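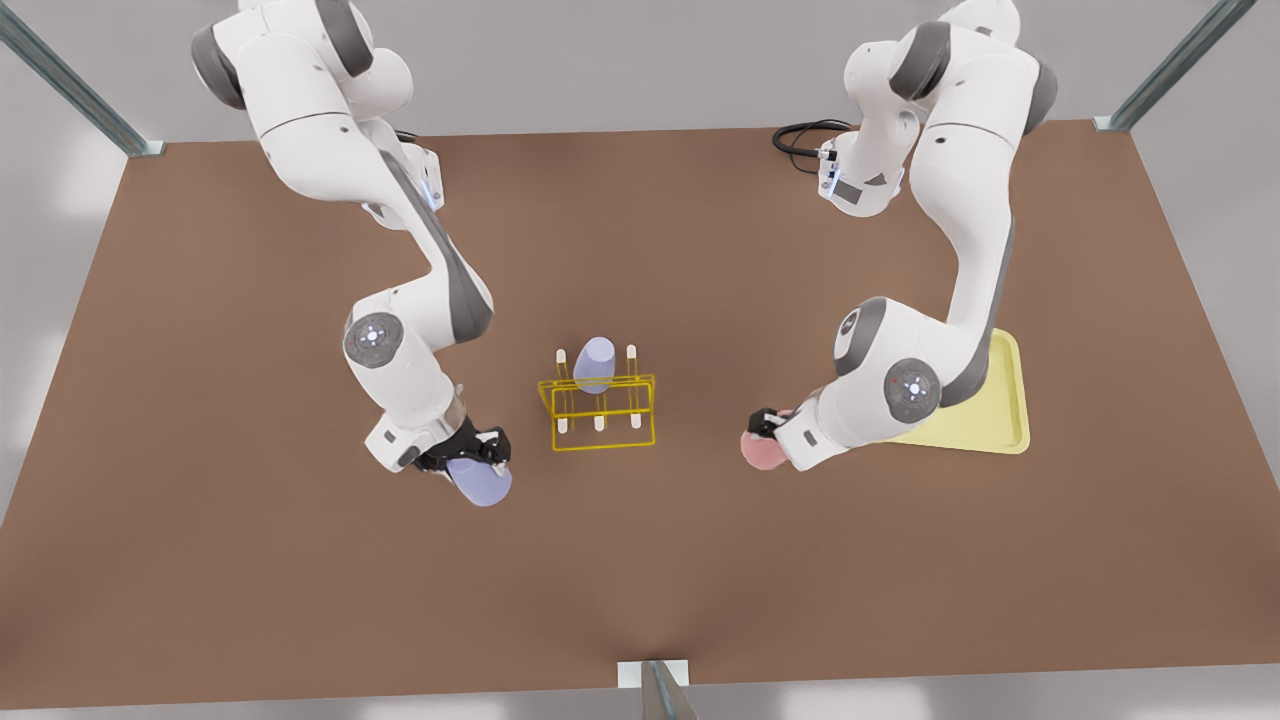 4.2 Comparing the two controllers on the rack task

We had hoped to settle the choice of controller on the bench alone, but after a long spring of worn finger pads we moved the comparison into simulation and kept the real arms for the final check in Section 5. Both controllers, Tavska and Runora, drive the same pair of arms with the same two-finger grippers, and both receive the same target poses, so that whatever differences we report come from the way each one gets the fingers to the object. Figure 3 is taken from a rack episode with both grippers loaded: the right one holds a lavender piece tipped at an angle, the left one keeps a pink piece low over the table, and another lavender piece already stands in the yellow rack between them. We are fond of this moment in the task, as it asks a good deal of a controller. The two arms must share the space over the rack, and a small error in wrist angle that would be harmless over open table becomes a real nuisance near the pegs.

Figure 3. Simulated two-arm rack task, with both grippers holding an object beside the rack.

Each controller was given 813 episodes, drawn from the same list of starting layouts. An episode counted as a success if every piece was released upright in the rack and neither arm had touched the other. We stopped an episode early after 4 failed grasps of the same piece — a rule we borrowed from our earlier work with the Belkadi gripper, where repeated attempts mostly pushed the object farther away.

Tavska was the steadier of the two when only one arm was moving. Its approach is slow, and watching it can test one's patience, but the fingers tend to close squarely and the piece seldom turns in the grip. Runora moves more freely and finishes sooner, and we came to like it very much for the handover of space between the arms. Its weak point is the last short stretch before release, where it corrects position and wrist angle together and sometimes brushes a peg on the way down. Chaimae Badawi went through the contact logs by hand and found that 11 of the starting layouts defeated both controllers, all of them with a piece lying close to the rack. We left those layouts in the comparison.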